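3.2 Surface cleaning in shared kitchens

Swabs were taken at 6 sites in Darklow between May and September. 466 swabs in all, 2 dropped for bad labels. Each site wiped down once in the morning with the Allico spray, once at night with plain soap and water. Same cloth type throughout.

Counts fell after both, but the soap rounds held up better overnight than we expected. Not clear why. Staff at the Bosteo site rinsed twice - this was not in the protocol and we only learned of it later, so those rows are marked in Table 4. Stone tops were swabbed near the front edge and again toward the back, where things tend to get left standing (Figure 3).
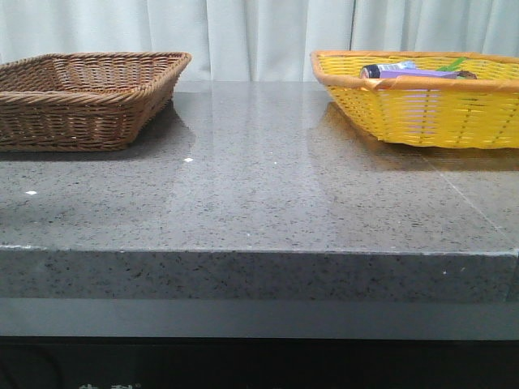
Figure 3. Speckled stone countertop with a woven basket.

Back-of-counter swabs ran higher at most sites. Bae was the exeption, small sample though. Steel tops not compared here, see 3.4.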